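Two Departments, One Front Door: My Morning at the Drendport Open House
Friday, February 12, 2021

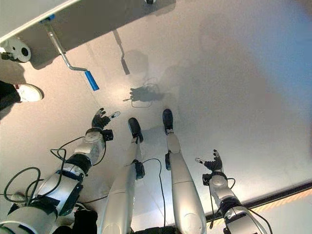
Guilan Lei
Contributing writer, county and state government

I went to an open house for a merged government department, on purpose, and I had a pretty good time! The old Water Office and the old Land and Permits Office have been one department on paper since last June, but they only moved in together this winter, and Friday was the first chance for regular people to walk through the new place on Menzies Street in Drendport.

You had to sign up for a slot, and they kept the groups to 14. Masks on, temperature check at the door, a little paper map with arrows. I got the 10:15, which I'd picked because I figured the coffee would still be fresh (there was no coffee, the cart was off because of the virus rules, and I should have read the email).

Our guide was Chenxi Jin, who used to run the permit counter on the Land side and now runs the combined one. She started us in the lobby, which is where most people will ever see the department. If you wanted to dig a well under the old setup, you went to Water for the well permit, drove across town to Land for the site permit, and then quite often drove back because Land wanted a stamp you hadn't gotten. I did this with my brother-in-law once. It took us two days and a parking ticket.

Now there's one counter and one form. Jin held both old packets up next to the new one so we could see. The two old ones came to 37 pages stapled together, and she said there was a stretch last summer when all she did was cross out questions that both offices had been asking. "Your name was on there a lot," she told us. A man from out by Jinport asked if the fees had been merged too. They haven't. You still pay both, just at the same window, and she was pretty straightforward that changing the fees would need a vote by the legislature.

Then upstairs to the file room, my favorite part, and I know how that sounds. Water filed everything by river basin. Land filed everything by township. So they've had people matching the two by hand, and they still have 2,000 folders to go, sitting in rolling carts down the hallway with colored tape on them. Green is matched, orange is "somebody call the county." There was a lot of orange. I asked how long it would take and Jin said she'd stopped guessing out loud.

The inspectors' area was mostly desks, since the inspectors were all out, but the wall map is worth the stairs. It shows the new field districts, and people crowded up to it as much as we were allowed to crowd. The two offices used to have separate inspectors who'd sometimes visit the same farm in the same week. Under the new plan there are 36 inspectors altogether, each trained on both sets of rules. A woman in our group who works for a septic company was not sold on this. She thought the Water people knew water and should stick to it, and she and Jin went back and forth for a while, politely, while the rest of us looked at the map and found our houses.

We ended in the hearing room, with the chairs spaced way out and a big screen for folks calling in. Public hearings on the Tidano reservoir plan start there next month, and you can talk by phone if you don't want to make the drive. I tried a chair. Bring a cushion.

A few practical things if you go: the parking is behind the building, the entrance on the side street is for staff only, and the elevator is slow enough that I'd take the stairs if you can. They're planning another open house in June, with evening slots this time, and you sign up at the front counter or by phone. I've already told my brother-in-law, who wants to see that form for himself.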